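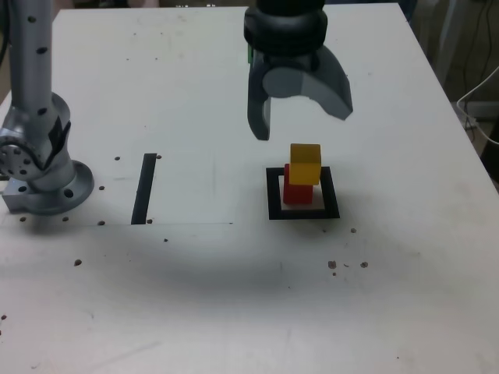

Drundar Cell Rules handbook, 2nd printing - 3 stars

Bought this for our lab after Sherif Zaki kept on about it. 17 short chapters on running a small arm without hurting anybody or wrecking the table.

Good stuff first. Chapter on marking the work area is worth the money. Tape the target, tape it thick, re-tape when corners lift. Speed limits for teaching vs. running, clearly split. Sign-off sheet for new users, 9 lines, fits on one page. We copied it the same day.

Not so good. Cable routing gets 2 paragraphs. Two! Gripper checks are all over the place, some in chapter 4, some in the back, and the index dosen't help. Also assumes you have a full fence. Most benches don't.

Mahmoud Bouazza likes the older Filali guide better - drier but easier to look things up in. Fair.

Spiral binding is great, lays flat next to the pendant. Cover stains easy. Would buy again for new people, wouldnt hand it to anyone doing a real risk assessment.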